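541 shares · 8 comments

The phone at Oddur Eyvindsson's place is orange, and I mean properly orange — back, rim, even the raised bit around the camera lenses. I'd gone over to talk about his big cream table, and we ended up talking about phones for most of an hour.

Oddur refurbishes old handsets for Nustel, a little resale shop in Nesadley. He likes a pale table for the work. "On a dark top you lose everything," he told me. "Screws, specks of glass, your own glasses!" He bought his secondhand from a Damgaard office clear-out, and he's fussy about it (no coffee, no keys, no leaning).

I asked what he looks at first on a phone. "The back," he said, without a pause. "Everybody checks the screen. I lay it face down and tilt my head until the light runs along the metal. You see how it's been treated."
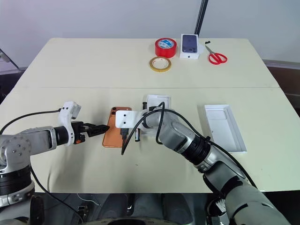

What he'd never do

Cases come up a lot. Oddur thinks people who buy a bright phone and then hide it in black rubber are missing the fun, though he admits he sells plenty of them. "Get a clear one, fine. Wipe it out in between — grit gets in there and scratches the metal."

And the color? He says orange phones never sit long on the shelf in November, when the whole street goes gray. I told him mine was navy blue. He looked a bit sorry for me and put the kettle on.

3,738 reads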